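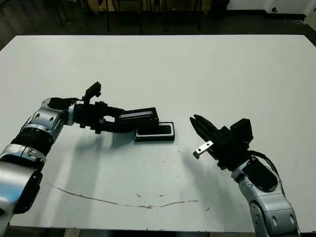
Frequently Asked Questions

Hi, I'm Ashraf El Sherbiny and I bake the bread at Caraseck. I get a lot of the same emails about sourdough, so I finally sat down one night in August and typed up my answers. If yours isn't on the page, write to me anyway!

My starter smells like nail polish remover. Did I kill it?

Nope, it's hungry. Throw most of it out, keep a spoonful, and feed that with equal weights of flour and water. Do it again 12 hours later. Mine has smelled like a paint store more times than I can count (I go on vacation and forget it exists) and it has always come back. Pink or orange streaks are a different story. Then you toss the whole jar and start over.

Do I have to name my starter?

You do not. Mine is called Tazi, but my kids did that.

What flour do you use?

Plain bread flour for most of it, with a bit of whole rye in the starter. I buy mine from Grilten, a little mill up the road from me, and they don't ship, sorry! Supermarket bread flour is fine. I baked with it for years and people ate the bread quite happily.

How much water should I put in?

My everyday loaf is 70 percent, meaning 70 grams of water for every 100 grams of flour. If your dough is running all over the counter, go lower next time. There's a lot of showing off online about super wet dough, and I fell for it too, and what I got was pancakes. Start where you can handle it and creep up.

Can I leave the dough in the fridge longer than overnight?

Sure. I like 18 hours best, but I've pushed it a good while past that when life got in the way. It gets more sour the longer it sits, and after a couple of days it starts to go slack and doesn't rise as nicely in the oven.

Why is my loaf gummy in the middle?

Did you cut it hot? I know, I know, the smell is unbearable. But let it cool all the way down, two hours at the very least. If it's still gummy after that, bake the next one ten minutes longer and take off the lid sooner. A darker crust than you're comfortable with is usually about right.

Do I need a Dutch oven?

It helps a lot, but any heavy oven-safe pot with a lid does the job. I used my mother's old soup pot for ages. Check the knob on the lid, though – some of the plastic ones can't take the heat.

Can I freeze it?

Yes, and please slice it first. I once froze a whole loaf and ended up going at it with a bread knife and a lot of bad language. Slices go straight from the freezer into the toaster.

Do you teach classes?

I do, small ones, upstairs at Rekel. We start at nine in the morning and you go home with dough to bake in your own oven the next day. Bring an apron and a container with a lid. Spots go to the mailing list first, so get on that if you're interested. There are 223 of you on it now, which is wild to me.

Is your bread gluten free?

Sorry, no. Long fermentation changes the flour a bit, but it's still wheat and it isn't safe if you have celiac disease. I don't make a gluten-free loaf, and with flour floating all over my kitchen I wouldn't trust one that came out of it.

Can you mail me some starter?

I can give you some if you come by with a clean jar. Text the bakery the day before so I remember to save you a bit!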